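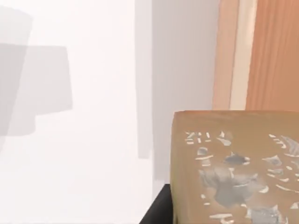
Brown box with pale markings on the front.

Filed under: Residents' Association / Minutes / Security

Last updated: Monday

ANUSLEY COURT RESIDENTS' ASSOCIATION
Minutes of the September meeting, held in the downstairs lounge at 7:00 p.m.

Chair: Fatima Aliyu
Minutes: Ibrahim Nwosu

1. Welcome and last month's minutes

Fatima opened the meeting and thanked everyone for coming out on such a miserable evening, and gave a special welcome to the new family in the end unit, who we hope will stick with us even after sitting through the gutter discussion. The August minutes were approved with one correction. The side gate sticks in hot weather. It was written down as cold weather, and that was my mistake, with apologies to the people who had it right.

2. Front door entry system

This took up most of the evening, as we all knew it would. The keypad on the front door has been playing up since spring, and the code has not been changed in so long that, as one neighbor put it, half the pizza drivers in town could let themselves in. Fatima had gathered two quotes and went through them patiently, twice, for those who came in late.

The first is from Curkov, for a fob reader with a new electric strike plate on the existing door. The second is from Ekpo, for a keypad and fob reader together, with a steel guard over the latch side so that the door can't be pried at the gap. Both would include 40 fobs, enough for one per adult with a few held back. Extra fobs are priced separately by both firms and Fatima will find out by how much.

There was a good long talk about whether to keep a keypad at all. Several people like it for home health aides and dog walkers, and the Ekpo model lets us give out a code that stops working after a day. Others felt that a code is a code and will end up on a sticky note sooner or later. Both sides were heard and it stayed friendly - thank you, all.

Agreed: go with Ekpo, provided the price stays within the $1000 the association set aside last year. If it goes over, Fatima will bring it back to us before signing anything. In favor, all but two.

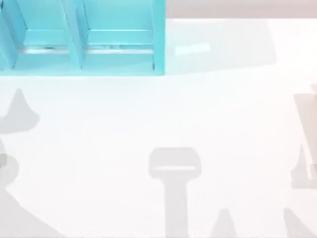 Turquoise shelving on a white tabletop.

3. Garage side door

The lock on the side door to the garage still turns but has to be coaxed, and the closer is leaking oil down the frame. Ibrahim (that is me, writing this) took the cylinder out and cleaned it, and it is better than it was, though I wouldn't care to promise it will see us through the winter. A replacement cylinder of the same size, plus keys, came to $226 from the locksmith on the corner. The closer would be extra.

It was asked whether the garage door could go on the same fobs as the front. It could, but it would mean running a cable through the meter room, and the feeling in the room was to get the front door right first. We will buy the cylinder now and look at fobs for the garage next year.

Agreed: Ibrahim to order the cylinder and hand out keys in person, with a signature for each one.

4. Storage cage padlocks

We had a gentle reminder from Fatima that the storage cages are each household's own business, but that a bargain padlock on a thin hasp is not much use to anyone. Two neighbors have fitted Siltilum closed-shackle padlocks and are very pleased with them, although one did find that the shackle was too thick for the old hasp and had to file out the hole. If there is enough interest we may place one order together. Please put your name on the sheet by the mailboxes, and write your unit number so it can be read!

5. Lost keys

Two sets were handed in, one with a bottle opener on it. Please ask Fatima, and be ready to tell her what is on the ring. 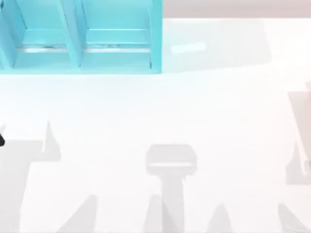 6. Any other business

The hallway light on the second floor is flickering again and has been reported. The gutter discussion was carried over to next month by general relief. A thank-you was recorded for the lemon bars, which did not last until item 3.

The meeting closed at 8:50 p.m. Next meeting in October, same room, same time - day to be posted by the mailboxes.

Related items
- August minutes (corrected)
- How to request a spare fob
- Storage cage rules
- Side gate: please lift as you pull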